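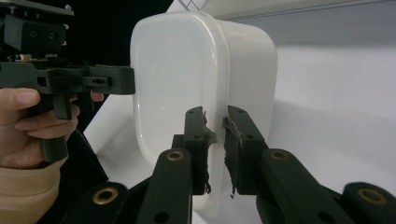
¿Cuántas demostraciones hacen falta para que un modelo aprenda una tarea de manipulación? Depende de cuánto cambien las cosas entre una y otra: con 285 muy variadas nosotros hemos sacado más que con 1122 casi calcadas.

Inicio > Hilos > Robots y datos

Abro hilo, que el otro día me preguntasteis bastante por esto y contesté fatal y con prisas 🧵

1/ Trabajo en Grirholm recogiendo ejemplos para Tai, nuestro modelo de manipulación con dos manos. Cojo una pinza con cada mano, hago la tarea, dejo todo como estaba y vuelvo a empezar. Así mañanas enteras (¡y me gusta, eh!).

2/ Ahora estamos con recipientes de plástico para comida. Los blancos tienen su miga: mesa blanca, pared gris clarita, plástico lechoso con brillos... Al principio pensé en cambiar la mesa por una oscura y me dijeron que ni hablar, que en las cocinas de la gente hay encimeras blancas.

3/ Lo que más me costó fue ir despacio. Una persona coge un táper sin pensar, en un gesto, y ese gesto a Tai le sirve de poco. Tienes que acercarte, cerrar, esperar un pelín y entonces mover. Mi primera tanda la tiramos casi entera 😅

4/ También guardamos los fallos, pero marcados. Si se me escurre el recipiente y lo recupero, ese episodio vale oro, porque enseña a corregir. Si se me escurre y suelto un taco, también vale (no grabamos audio, menos mal).

5/ El acolchado de los dedos es mi cruz. Se deshilacha, se levanta por los bordes, quedan jirones colgando hacia dentro. Yo lo cambiaría cada dos por tres, pero el equipo de entrenamiento prefiere que haya episodios con los dedos nuevos y otros con los dedos hechos polvo.

6/ Truco tonto para coordinar las dos manos: decido antes de empezar cuál sujeta y cuál trabaja, y lo digo en voz alta. «Derecha sujeta». Parezco una loca, pero desde que lo hago repito muchísimas menos tomas.

7/ Para etiquetar usamos Griser, que corta cada grabación en pasos: acercarse, agarrar, girar, soltar. Acierta bastante con el agarre y se lía con el giro, así que esos cortes los reviso yo a mano el viernes con un café enorme.

8/ La meta de esta tanda son 2000 episodios y vamos por 1717. De ahí pasan a Skinislow, el filtro que descarta los repetidos, y ahí siempre duele un poco ver lo que se cae.

9/ Me preguntabais si hace falta saber programar para esto. Para grabar, no. Hace falta paciencia, muñeca y apuntar las cosas en el momento (a las seis de la tarde ya no me acuerdo de qué recipiente usé a las once).

10/ Lo siguiente son las tapas. Las de clic por los cuatro lados me tienen ya preocupada. Si alguien ha grabado algo parecido con pinzas de dos dedos, que me escriba, que tengo mil dudas sobre por qué esquina empezar.

Contacto | © Grirholm | Volver arriba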